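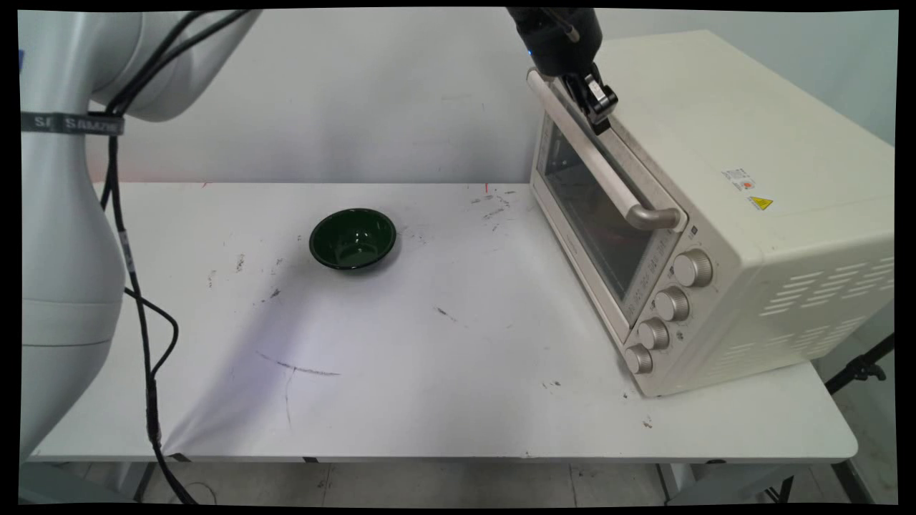

September, Povwood bench, afternoon

Third protective stop on the oven door task. Same fault as before: arm closes on the handle, starts the pull, force limit trips, everything freezes with the fingers still on the handle. Log says joint 4 overload. I don't believe joint 4 has anything wrong with it.

Yufang's view is that the new force threshold is too low and we should raise it until the trips stop. I'm not keen. We raised it once in the Destville setup and all we got was an oven that walked across the table before the arm gave up. A limit that only goes up isn't a limit.

What I'd look at first:

The grasp. We take the handle right up at one end, and the planned arc assumes the middle. Nobody has redone the arc since the oven was turned on the table. The Kunetti planner reports 7 mm of error at the end of the pull and calls that fine. Fine by what measure? The door is on a hinge, it has no 7 mm to give.

The cables. They hang from the top of the arm and loop out past the body before going down below the table. If that loop pulls tight partway through the swing, the arm would read it as load. Retno says she checked the slack in the home pose. Home pose is not where it faults.

The log itself. Run 193 has the trip 900 ms after the pull starts, but the gripper reports "closed" after that. Both can't be right. I suspect the clocks, again, and until that's sorted I wouldn't quote any timing from this rig to Montes.

For now: threshold stays where it is. Oven stays unplugged for all door runs. No reaching in to free the handle until the arm is in hold — I saw a hand in there this morning and didn't like it. The green bowl can wait until the door opens.

Retno to rerun with the door pull only, half speed, one person on the stop button. If it still trips at the same angle I'll drop the cable theory — grudgingly.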